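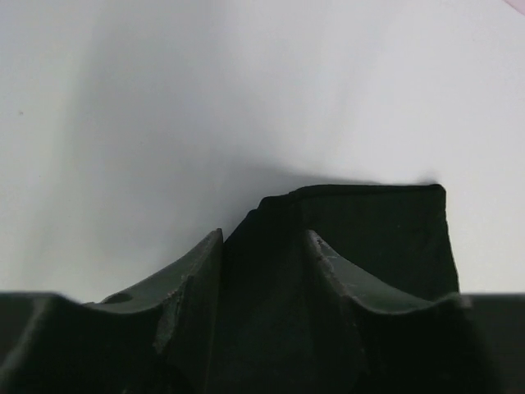 Missed pinch (textile handling)

A missed pinch is a fault in robotic cloth handling in which a two-finger gripper closes on a piece of fabric and comes away with nothing, or with less than it was supposed to. Also called an empty close, a dry grab, or (at the Gotwood plant) a "ghost." The fault is most common with thin, flat-lying cloth on a smooth table. It is the usual first cause behind a range of later failures in folding and sorting cells, including dragged garments, crooked folds and double picks.

The term is sometimes used for any failed grasp on a soft item. Strict usage keeps it for cloth.

Background

Cloth has no fixed shape. A rigid part can be picked from a drawing; a shirt cannot. The gripper has to find an edge, a fold or a raised hem, get a finger on each side of some material, and close. If the fabric lies flat there may be nothing standing up between the fingers to grab. Fingertips then slide over the surface and meet each other.

Early folding cells got around this with suction or needles. Suction leaks through loose weaves. Needles leave marks. Plain two-finger grippers came back into favor for general laundry work, and the missed pinch came back with them.

Causes

Height error. Fingers stop too high above the table. Even a small error matters as the material is thin. Tables sag, fingertips wear, mounting bolts loosen. A cell that ran fine in April can be missing by summer with no change to the program.

Dark fabric. Black and navy cloth gives a camera very little to work with. Folds and hems vanish into one dark patch, and the outline against a pale table may be the only thing the software can find. Depth sensors do poorly on it too, returning holes or noise where the cloth should be.

Shadows. On a white table the arm and fingers throw shade over the work. A shadow running along a hem can be read as part of the fabric, so the edge gets placed too far out. The fingers go to the wrong spot. Side lighting makes this worse, overhead lighting helps some but not completely.

Hidden target. With the camera at the wrist, the fingertips cover part of the cloth during the last stage of approach. Most systems stop updating the grasp point at this stage and go in blind. If the cloth shifts, the arm does not know.

Finger wear. Rough or worn pads may hold better or worse depending on the fabric. Smooth worn tips slip. Chipped ones snag, a separate fault but often logged the same way.

Lint. Builds up on pads, cuts friction. Often overlooked.

The Gotwood stoppage

The best-known case in the trade took place at the Gotwood laundry in Stornville, which ran a line of Morin folding cells on work uniforms, mainly black. Over a single night shift the line logged 106 missed pinches. The normal figure was 14.

The controller was set to retry after every miss. Each retry lowered the fingers a little further. This had worked well enough on lighter items and no upper limit on retries had been set, so on the black uniforms the fingers kept going down untill they pressed on the table. One cell bent both fingertips. A second pushed a uniform off the far side of the table, where it caught in a conveyor roller and stopped the line at 3 a.m.

A worker reached in to pull the uniform free. The cell was paused, not locked out. When the jam cleared, the conveyor signal came back and the arm began its next pick. The worker got a bruised hand. No broken bones, but the plant reported it as a safety event and the line was shut down pending review.

Findings, in short:

The lamps on one side of the line had been replaced with brighter units earlier that week. Nobody retuned the cameras.
Retry depth was unlimited.
The grip check relied only on finger position. With thin cloth, closed-on-fabric and closed-on-nothing gave nearly the same reading.
Pause was being treated as lockout. This was the finding that drew most of the attention.

The line restarted after changes to the lighting and the program. Full lockout is now required at the plant before any reach into a cell, including for a single dropped item.

Detection

Finger position is the cheapest check and the weakest. Motor current is a bit better. Some cells lift the item a short way and take a second look with the camera, at a cost in cycle time. Prekico sells a fingertip pad with a force sensor built in; it catches most empty closes but the pads wear and must be changed every 600 hours.

Weighing after lift is used on heavier goods such as towels. Not much use on a sock.

Prevention

Common measures include a matte table in a mid tone, so that both dark and light cloth show up, and soft light from two sides. Retry limits are standard on newer controllers, normally with a stop and a call to the operator after the last try. Fingertip height should be checked against a gauge at shift start. Many sites also push the cloth slightly before closing, which raises a small ridge for the fingers to take. The push works well on cotton, poorly on slick synthetics.

A force limit of 50 newtons on downward travel was added at Gotwood after the stoppage. It protects the fingers and the table. It is not a personnel safety measure and does not replace gaurding.

Related faults

Double pick — two layers or two items taken at once. Often the result of overcorrecting for missed pinches by going deeper.

Drag — one finger catches, the other doesn't, and the item is pulled along the table.

Late drop — item held at first, then lost during the lift or carry. Logged as a missed pinch on systems that only check at the end of the move.

See also: cloth folding cell; gripper wear; lockout; retry logic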